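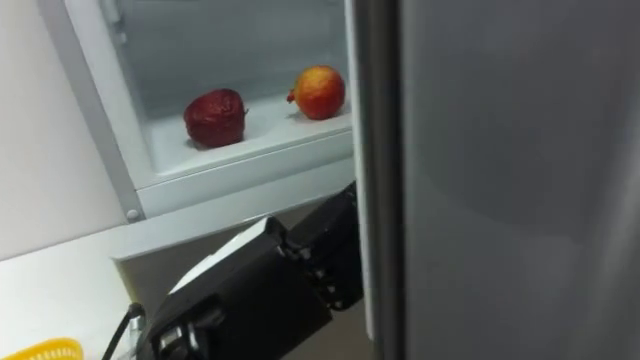 Workshop Tips, No. 33

Keeping a kitchen arm in good order when it works at the refrigerator

Written by Līga Kuusk, with additions from Pallavi Pathak and Harsh Negi

Our arm has a black body, a gripper with jointed fingers, and one job that gives more trouble than all the others together: opening the refrigerator and taking fruit from the shelf. I look after this arm since July and I write here what I do. Some of it will be clear to you already. Please skip what you know.

Start with the fingers

Before the first run of the day I switch the arm off at the wall and wipe the fingers with a soft cloth, a little damp. The small ridges at the joints collect juice and dust, and after some time it becomes a kind of glue. A child's toothbrush is good for the ridges. Do not spray cleaner on the fingers directly. Put it on the cloth.

Then I touch every screw at the joints with the small screwdriver. I say touch, because it should not turn. If it turns, I tighten until it stops and make a mark with a white pencil, so that next time I see whether it has moved again. In our gripper the same screw came loose three times before I understood that the washer was missing. Ritu Kandpal found it later in the vacuum cleaner bag.

The cable

The cable should make an easy curve from the arm, with enough slack for the farthest reach. Move the arm slowly by hand (power off) to the deepest place on the shelf and look at the cable all the way. If it becomes straight like a string, it is too short. If it lies against the door edge, it will be pinched one day. I hold mine with a strip of soft hook-and-loop tape, never with a hard plastic tie. I had one such tie cut a mark in the cover, and I had to change the whole cable.

Also keep baskets and bowls on the counter away from the side where the cable moves. A light plastic basket is pulled down very easily.

Set the door before you set the arm

Most of our failures at the refrigerator were door failures. Check these things first:

The door must open fully and stay there. If it comes back by itself, the refrigerator is not level. Turn the front feet a little and try again.

Clean the door seal with warm water and a drop of dish soap, and dry it. A sticky seal needs a stronger pull, and the arm may stop with an overload message.

Mark on the floor with tape where the base of the arm stands and where the refrigerator feet stand. When somebody mops, both can move. With us the refrigerator had moved 4 cm and I spent one afternoon looking for a mistake in the program.

The shelf lip

A shelf with a raised front edge is nice for people, because nothing rolls out. For the gripper it is a small wall. Teach the entry point clearly above the lip, go in straight, and only then go down to the fruit. Harsh wanted to save time with a slanted path and the knuckles hit the lip again and again. Now we go in higher and it takes a moment longer.

When you close the fingers, use the smallest force that still holds. A fresh pomegranate has a hard skin and forgives much. A wrinkled, old fruit is another matter — the skin gives way under the fingers and the grip becomes weak. I set the force on a fresh one and then test on an old one. Leave a gap between two fruits, wide enough for an open finger, or the arm will push one while it takes the other.

Water drops

Cold shelf and warm kitchen make water drops. After a long session with the door open I dry the fingers and leave them open for around 6 hours before I put the cover on. Kamala Sastry puts her cover on immediately and she has rust on two screws. Do not leave the door open longer than you need, also for the food.

A short note on grease

Very little. One drop on the joint pins, then wipe until you think nothing is left. Grease in a kitchen goes everywhere, and on the finger pads it makes the fruit slip. I keep the grease and the cloth for it in a separate box with a lid, and I wash my hands before I touch the shelf.

Write it down

I keep a school notebook near the arm. Date, what I cleaned, which screw, how many openings of the door. At 235 openings I changed the finger pads for the first time, and they were already quite smooth. Pallavi changes hers earlier. She says that when a dry paper towel slides out of the closed fingers with a light pull, the pads are finished, and I have started to use the same test.

Last changed 2021-02-10: added the paper towel test.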